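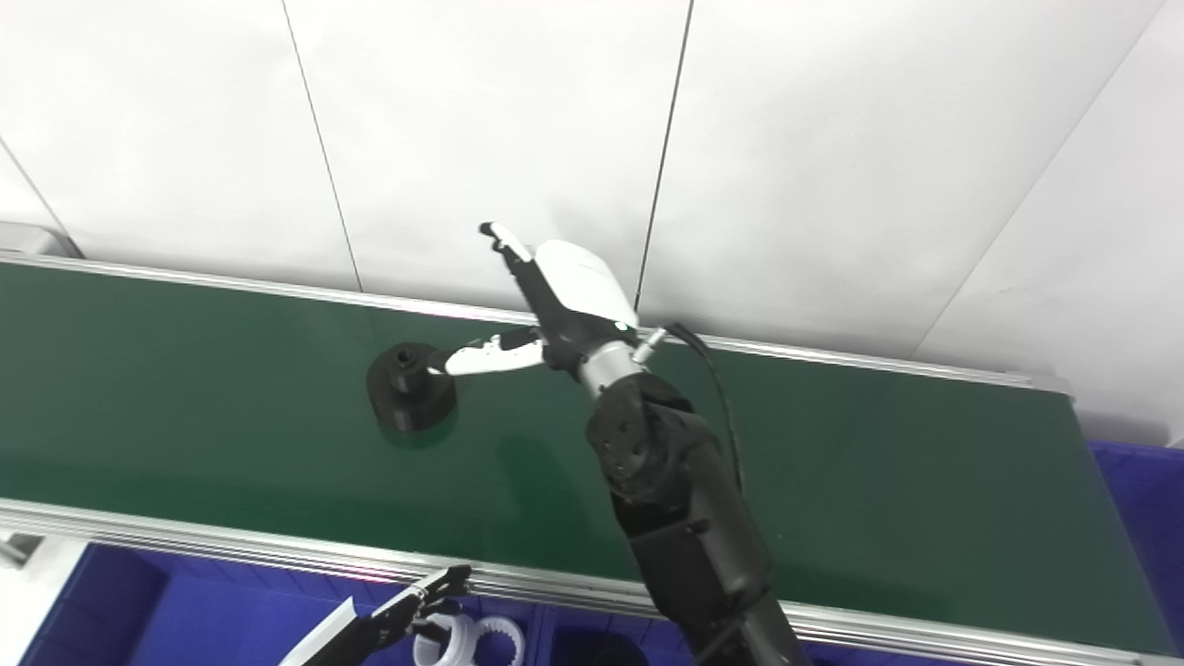

I almost didn't go. The Plundembridge goat and sheep welfare open day is a two-hour drive from us, it was raining sideways at six in the morning, and I had a doe at home who looked like she was thinking about kidding. But Malathi Reddy from our herd group had already signed us both up, and she was bringing the breakfast, so off we went!

So glad we did. The welfare unit sits up behind the old sale yards, and I'd pictured a couple of pens and a guy with a clipboard. They keep 201 animals up there in April, mostly ewes, plus a noisy bunch of dairy goats who ran the show as far as I'm concerned. Annapurna Menon manages the place and she took our group herself – eight of us, all in borrowed boots (mine were two different sizes, I swear).

We started with the boot wash and then went straight to the handling yard. Annapurna talks fast and doesn't stop for puddles. Her big thing is lameness. She had us stand at the rail and score each ewe as it walked past, and then we compared notes, and wow, were we all over the place. I'd passed one that Malathi had marked as clearly sore on the near hind. Annapurna sided with Malathi. She said most owners let the mild ones go because they see them every day, and I felt that one, because I've got an old wether at home I've been calling "a bit stiff" since last fall.

The part I'd really come for was the transport talk. We haul goats to two shows a year and I've never been sure I give them enough room. Dinesh Raju had a trailer parked in the shed with the ramp down, and he let us walk up it ourselves, which sounds silly until you try it in wet boots. It was steep! He's been swapping his ramps for longer ones with closer cleats, and he says loading takes him half the time now. He also told us to quit loading in the dark with one bright light shining out of the trailer straight into their faces. Guilty.

Lunch was lentil soup and rolls in the office building, and it was hot, so no complaints. I got talking with a couple who drove in from Foulkes with questions about disbudding, and we ended up missing the first part of the vet session (sorry, Karthikeyan). What I did catch was good. Karthikeyan Kartha went through pain relief for kids and lambs, what your own vet can prescribe, and how to write it all down so you aren't guessing at withdrawal times later. I filled some 19 pages of my little notebook and half of them are smeared, but the handouts cover most of it.

My one gripe is that the afternoon was squeezed. The body condition demo got maybe ten minutes, and I'd have happily spent an hour with my hands on those does. There was one called Cora, a big brown thing with a crooked ear, who leaned on everybody like a dog. I asked if she was for sale. She isn't.

Parking is on the grass, so bring something that can get out of mud. You do need to book ahead, and they'll ask you to leave your own dogs and your farm boots at home. Lakshmi Warrier handles the bookings and she was really nice about my late change of phone number.

Oh, and the doe waited. Twins, both girls, at ten that night.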